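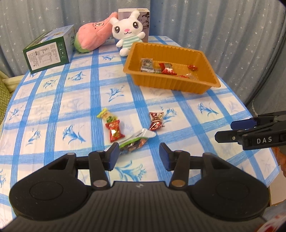 A corner table is the sort of thing that gets filled up without anyone deciding what goes on it, and ours had been like that since July. When I finally sat down to sort it out I wanted two things from it: somewhere to put sweets out when people come round, and a spot for my daughter's soft toys that wasn't the floor. The checked tablecloth stayed, as I'm very fond of the blue flowers in the squares, and so did the curtains with their little white stars, and the rest of what follows is really just how I went about making everything sit nicely with those two. The pink toy and the white bunny were always going to be at the back, whatever else I moved.

Start by taking everything off. I know that sounds like a great deal of bother for a small table, but you can't see what you've got while it is still piled up, and you certainly can't straighten a cloth with things standing on it. Put the lot on the bed or the sofa and give the table itself a wipe.

Now the cloth. Mine came from Naylor, years ago, and it has shrunk a little in the wash, so it needs some coaxing. If yours is checked like mine, use the stripes to help you: line one of them up with the front edge of the table and the rest will follow. Smooth from the middle outwards with the flat of your hand. If there are fold lines that won't budge, lay a slightly damp tea towel over them and press with a warm iron (take the cloth to the ironing board for this, please, as my friend Noura once did hers in place and left a mark on the varnish that you can still find if you know where to look).

Next, choose what goes along the back. You want your tallest things here, and they needn't be ornaments. Soft toys are lovely, but they do flop, so they need something firm to lean on. A heavy book will do the job, or a jar of buttons, or a box with something in it. Empty boxes are too light by themselves, but you can put a bag of rice in the bottom and then they hold up very well.

Give the toys a bit of a freshen up before they go back. I put ours in a pillowcase, tie the top in a knot and wash them on the coolest setting, then let them dry on the rack for 2 days, turning them over when I remember. A soft baby brush brings the fluff back up. Anything with a sewn-on shirt or a bow I do by hand in the basin, with a drop of washing-up liquid, because the stitching never quite recovers from a spin.

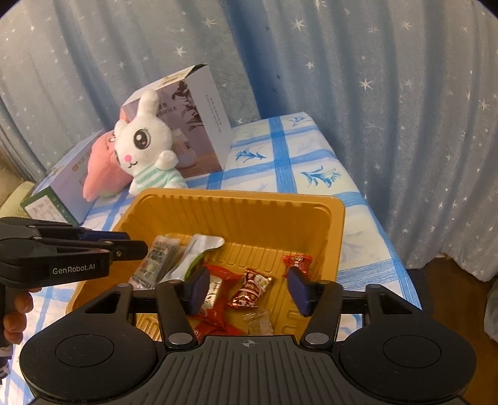 Sweets want a dish with sides to it, and I would steer you away from anything too deep. My mother always used a glass bowl and we could only ever get at the top layer, so all the good ones sank to the bottom and stayed there until spring. A shallow tray is much kinder to guests. Mine is the orange-gold plastic one, with a raised rim and ridges on the inside, and it holds a snack bar propped against the wall quite happily with the red-wrapped sweets lying lower down. The colour does a lot of work against all that blue and white, too, and I'd say go for a warm shade if your cloth is a cool one.

To fill the tray, begin with the bigger packets and lean them against one side. Then let the small sweets fall where they like in the space that's left. Don't fill it to the top! People feel shy about taking the first one from a perfect heap, and they'll help themselves much more freely if you can see a bit of the tray. Keep a bag in the cupboard and top it up as you go along.

A few small things I've learned from getting it wrong:

Keep chocolate away from the window side if you get the afternoon sun.

Keep anything nutty in its own wrapper, and mention it to visitors with little ones.

Put the tray nearer the front than the toys, so that nobody has to lean over a bunny to reach it.

Shake the cloth out of doors once a week. Crumbs get into the folds at the corners more than you'd think.

The whole job took me the best part of a morning, with a stop for coffee and a long telephone call from Siham, who wanted to know whether her cake tin was still at mine (it was). If you have a bigger table, you might do the back row one day and the front the next. Leave a hand's width clear along the front edge as well, so there's somewhere to put a cup down.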